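Hard Floors: Which of the Old Tips Are Worth Your Saturday

I have a folder of floor cleaning tips I've been clipping for more than 15 years, plus one household manual from 1912 that belonged to my husband's family and smells like it. Most of what's in there contradicts something else in there. Over the summer I went through the pile and tried what I could stand to try, on the kitchen and hallway floors at our place and on my sister-in-law Thaís Brito's basement, which is bare concrete and can't be made worse. What follows is what I kept, what I threw out, and a few I still can't make up my mind about.

Vinegar in everything

Every list starts with vinegar. A cup in the bucket, a cup in the spray bottle, a cup on your salad. On glazed tile it does a fair job with soap film, and that's about as far as I'll go. Please don't put it on marble, limestone or travertine. Acid etches those, and the dull spot it leaves is not dirt and won't mop off. A lot of people don't know what their floor is made of, and the tip never asks them. If you're renting or you moved into somebody else's remodel, put a drop of water in the closet corner first and see if it darkens the surface. If it soaks in, treat the floor as unsealed and stay with a stone cleaner that says neutral on the label.

Vinegar is also supposed to disinfect. Household vinegar is a weak cleaner and a poor disinfectant. If somebody was sick on the floor, clean it up and then use a product that's sold for the purpose, and leave it wet for as long as the label says. I've never met anyone who leaves it that long.

Sweep before you mop

Yes, fine, everybody says it. The reason it gets its own section is that people think they do it and they don't. A quick push down the middle of the room leaves the edges, and the edges are where the grit lives. Then the wet mop picks the grit up and drags it back across the middle. Start at the baseboards and pull inward. If you have a canister vacuum with a hard floor head, use that in place of the broom, with the beater bar off.

As for damp tea leaves scattered on the floor to hold the dust down (that's from the old manual), I tried it in Thaís's basement. It held some dust down. It also left me with tea leaves to sweep up, and a tan smear where I stepped on them.

The flashlight test

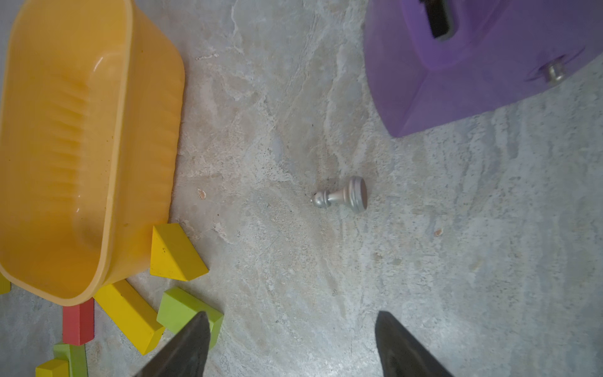

Anyone who sells flooring will tell you a veined or mottled pattern "hides dirt," and they say it as if it were a good thing. It does hide dirt. That means you walk on it longer, and grit is what wears the finish off. Go down after dark with the big light off, lay a flashlight flat on the floor and look along the beam. Gray with pale streaks is the worst for this, since dark specks of grit just read as more pattern, and even a silver chess pawn on its side can blend in until you find it with your heel. I do the flashlight about once a month and I'm disappointed every time.

You'll see recommendations for special lights that clip to a vacuum. My flashlight came out of the junk drawer and works fine.

Mop water

The tip I'd keep if I had to throw out the rest: change the water when you can't see the bottom of the bucket. For our kitchen and hallway that's twice. The two-bucket method, one with cleaner and one to rinse in, is better still, and I was ready to sneer at it because it sounded like an excuse to sell me a second bucket. Any old dishpan will do for the rinse.

Use less cleaner than the cap tells you. I've cut mine in half and the floor looks better, with less of that tacky feel under socks. If your floor is already tacky, mop it with plain warm water a couple of times before you buy anything to strip it. My neighbor Orlando Llanos spent a whole Thursday with a rented machine on what was only old cleaner.

Dryer sheets, fabric softener, and other things that don't belong on a floor

A capful of fabric softener in the mop water is supposed to repel dust. It leaves a coating. The coating is slippery, and then dust sticks to it. I tried this one in the hallway and had to wash it off with dish soap. Same goes for furniture polish, which I shouldn't have to say, but it's in the folder in 11 different clippings. Those have gone in the recycling.

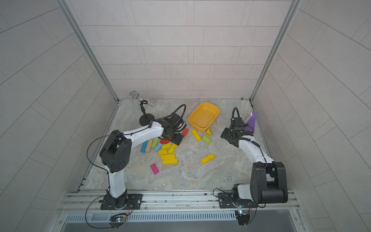
Can you steam clean a tile floor?

Glazed ceramic and porcelain with sound grout will usually take it, as long as you keep the head moving and don't park it on one spot. Cracked or unsealed grout is another matter, and so is any natural stone unless whoever made the sealer says steam is all right. I'd leave it off vinyl altogether.

Grout

Baking soda paste and an old toothbrush. I wanted this one to be wrong, because it's on every list right beside the vinegar. It works, slowly, on ordinary kitchen grime. Leave the paste on for 10 minutes, scrub, wipe, rinse. Pouring vinegar over it to make it fizz is a waste of two ingredients – they cancel each other out, and all the excitement is gas leaving. A stiff nylon brush with a long handle saves your knees and does the job nearly as well.

Bleach pens make the lines look wonderful for a week or two. I don't like what repeated use does to the sealer and I've stopped. If you do use one, open a window, and don't follow it with vinegar or anything with ammonia in it. Those combinations give off gases that can hurt you badly, and I've seen both of them suggested in print.

Getting the floor clear in the first place

All of this assumes you can reach the floor. In a house with kids you mostly can't, and here the tips get very optimistic. Labeled bins, color-coded bins, a rotating toy library. My friend Nadhirah Nugroho labeled every bin in her playroom one August and the labels are still there, describing things that are somewhere else. One big open tub per room, no lid, does more than all of that. Everything on the floor goes in, you clean, and whoever cares can sort it out afterward.
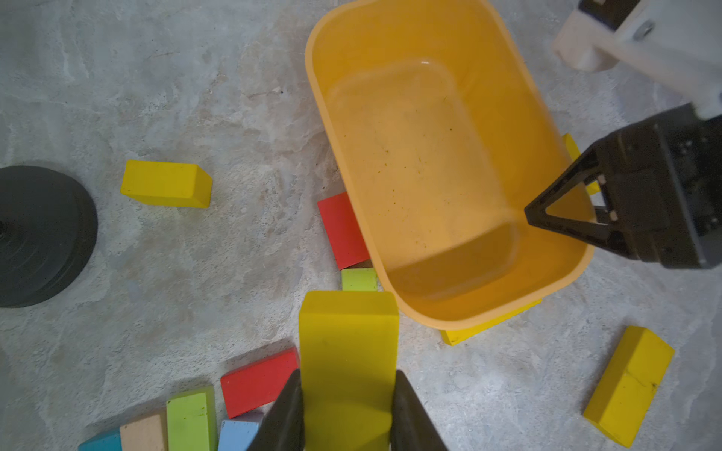 I'd also get a tub with a thick rim you can hook your fingers under, and smooth sides that wipe down. Fabric cubes look nicer in a catalog. They sag, they stain, and they soak up mop water from below if you forget to lift them. Wicker sheds. And whatever you use, tip it out every so often and wipe the bottom, or you'll be putting the same crumbs back down on your clean floor along with the toys.

Ten-minute pickups with a timer are supposed to turn this into a game. It lasted four evenings at our house.

Scuffs

Tennis ball on a stick: works on black heel marks, on vinyl and on sealed tile. Pencil eraser: also works, takes forever. Melamine sponge: works very well, and it's a fine abrasive, so it'll dull a glossy finish if you lean on it. Try it behind the door. Toothpaste: I don't know why toothpaste is in the folder so many times. It's a mild abrasive with mint in it.

For bare concrete, dish soap and a stiff brush get most things. Oil is harder. Cat litter ground in with an old shoe and left overnight took the top off a stain in the basement, and a second round didn't seem to do anything more. There's still a shadow. Thaís put a shelf over it.

Doormats

One outside and one inside, both longer than you think you need, and shake them out before they're full. I have no complaints about this tip. The short decorative ones with a saying on them catch about half of one foot.

Still undecided

Microfiber against a string mop. Microfiber wins on tile, but I keep going back to string for the concrete, and that may be habit. Drying the floor with a towel after mopping does stop the streaks, though I only bother in the hallway, where the window shows them up. Cornstarch for greasy spots on unsealed stone I've tried once, on one spot, and it looked a bit better afterward. I'd want to do it again before telling anyone else to.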